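I went out to the Van Acker open day in Uvusville on November 5, 2022, mostly for the free waffles, and came home with a notebook full of stuff about a dropped part. It was a great day out, even so!

The drive from Jallville is longer than it looks on the map, and the sign for the parking lot points at a tire shop. Once you're in, they give you a sticker badge and a pair of foam earplugs (I never used mine) and send you down the hall in groups. Our guide was Jozef Timmermans, who runs the test floor and talks very fast.

The first stop was the packing line, which I'll skip, since everybody's seen a packing line. The second was the room where they try out Asum, their pick-and-place setup. The task sounds like nothing at all: pick a part up off the floor inside a taped box, carry it over, let go of it. They had done 332 runs of it that week, Jozef said, and 49 of those had ended with the part on the carpet when it shouldn't have been.
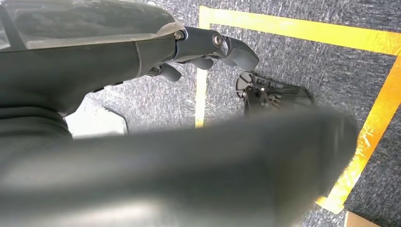 Report from the Uvusville open day
Filed under: Days Out, November

So what was going wrong? The grip was slipping, but only at one point in the lift, and it took them days to pin down. The software checks that the fingers have closed on something before the arm goes up. Fine. But it was checking once, right at the start, and then taking its own word for it the rest of the way. If the part shifted after that, the arm carried on with empty fingers and a clear conscience.

The black plastic pieces were the worst for it. They're all ribs and openings, with a thin flat bit sticking out to the right in the one I photographed, and if the fingers land on an edge the whole thing can swing. Jozef had one in his pocket and passed it down the line so we could try pinching it ourselves. I dropped it twice.

A man in our group asked the question I wanted to ask - what if somebody's hand is in there? Jozef got a lot more serious. Run 139 was the one that bothered him, he told us. A technician saw the part fall and reached in to get it while the arm was still finishing its move. She wasn't touched, but they shut the room down for the rest of the afternoon. Now the grip gets checked all through the lift, a drop stops the arm, and you press a button outside the tape before you reach for anything. They want 300 clean runs before they call it fixed.

Waffles were by the exit. Get there before noon if you go next year, they ran out of the good syrup.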